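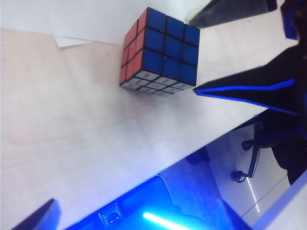 A 3x3 cube, the standard size for the Hostirgate Open.

WOSTEN, 23 June 2025 – Registration is now open for the Hostirgate Open, a puzzle cube competition held at the Segura Hall in Wosten. The event has places for 62 competitors, and entries close when the list is full.

The competition was last held in February, when all places were taken before the closing date. Organizers have added a second round for beginners and moved the blindfolded event to the morning. Each competitor gets five attempts per round, and the fastest and slowest times are dropped before the average is worked out.

Entry costs $50 and covers every event. Competitors must bring their own cubes. Stickered and stickerless cubes are both allowed, but stickers must not be marked in a way that helps the solver tell one piece from another.
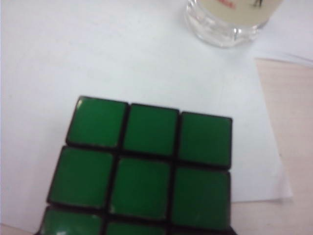
Ákos Vass said the beginner round was overdue and that many newcomers had stayed away because they thought everyone there would be very fast.

Prizes are provided by Sketamow, a puzzle store in Wosten. Spectators get in free.

Recent releases
Sketamow extends store hours
Segura Hall reopens after floor repairs
February results posted

Shares: 62 | Comments: 0
© 2025 Hostirgate Open | Contact | Back to top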